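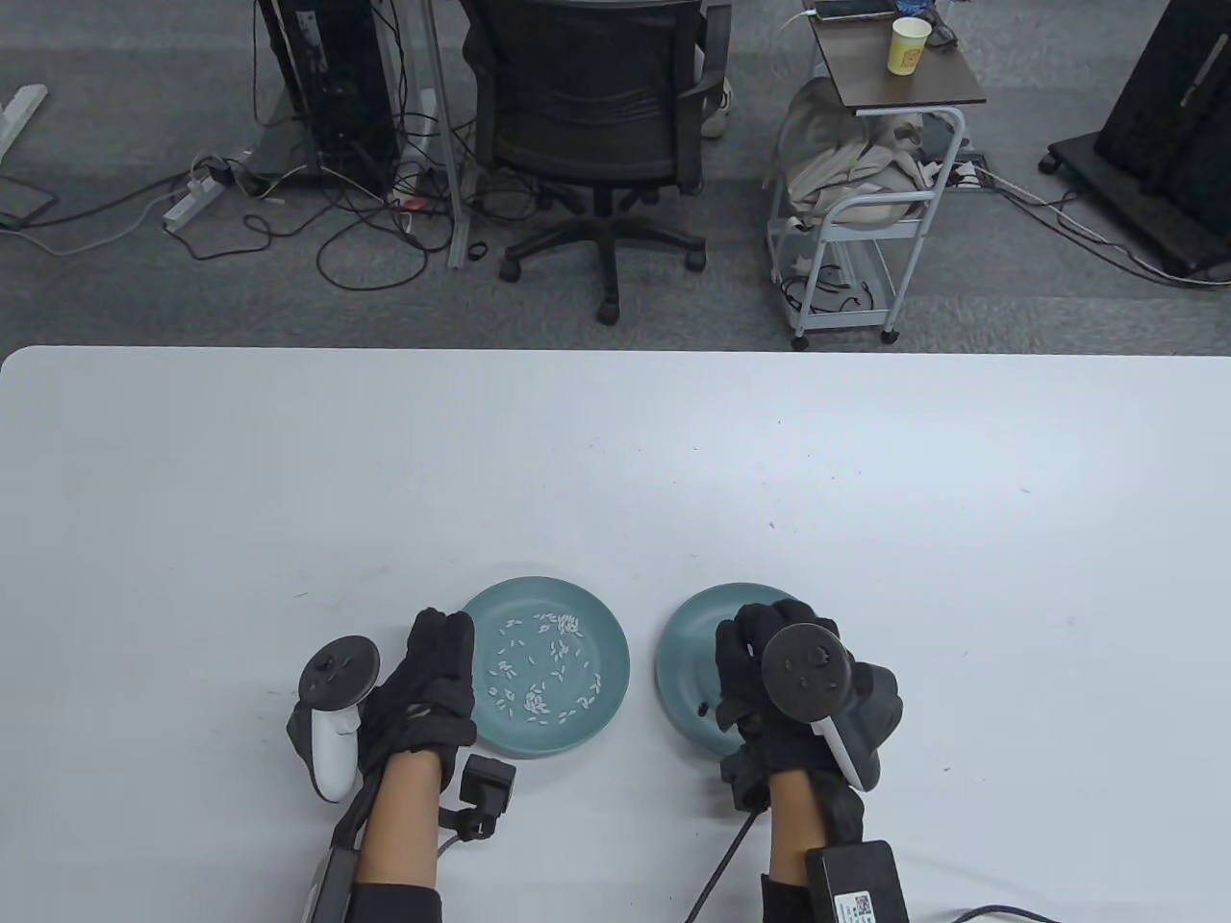

Does going to the open day improve your chances of getting one of the vaccination jobs?

Going to it makes no difference to your score, according to the recruiters at the desk, though the forms handed out on the day ask whether you went.

December
By our health reporter, Greststead

I put that to a woman in a Wedico lanyard, who said the box was "for feedback only". It sits on the same page as the applicant's name and reference number. I asked whether the page goes to the people who draw up the shortlist and she said she would have to check. I left my email address with her and have heard nothing so far.

The open day was held at the Bednarek health centre, which wants 40 outreach vaccinators for the spring round. The district has handed the hiring to Wedico, an outside firm, after complaints about the last round, when people who had sat the interview found their names missing from a list they had been told they were on. We were promised that this time everything would be in the open.

Some of it was. The doors were unlocked on time, there was tea, and we were walked through the cold store, the records office and the room where the practical test will be held. The nurse leading my group was good. She explained how a doorstep visit works, what happens when a parent refuses, and how the day's tally is filled in. She also said the pay was lower than most people expect, and two men near me left soon after.

The hiring talk was harder to follow. Applications are sorted first by a program called Flisisura, which gives each one a mark. A slide said the marks were "based on experience and suitability". I asked how much counted for experience and how much for suitability, and what suitability meant. The speaker said the weighting was confidential to prevent cheating. A woman behind me, who told us she had done three rounds in the villages, asked whether unpaid rounds counted. He thought so.

By the centre's own figure 630 people have applied. Under vacancy 3169, the notice says interviews will be held by a panel of "at least two", but does not say who they work for. It gives no date for the final list. There is an appeal form, and it has to be handed in to Wedico.

I don't say anything is wrong with this round. I saw no favours being done, and the centre staff seemed as keen as anyone to have it settled fairly. But a tour of the fridges doesn't tell an applicant how the list is made, and that was what most of the people in the queue had come to ask.

The centre says the marks will be pinned up in the entrance hall before interviews start. When I asked whether that meant all the marks or only the successful ones, I was told it was still being discussed.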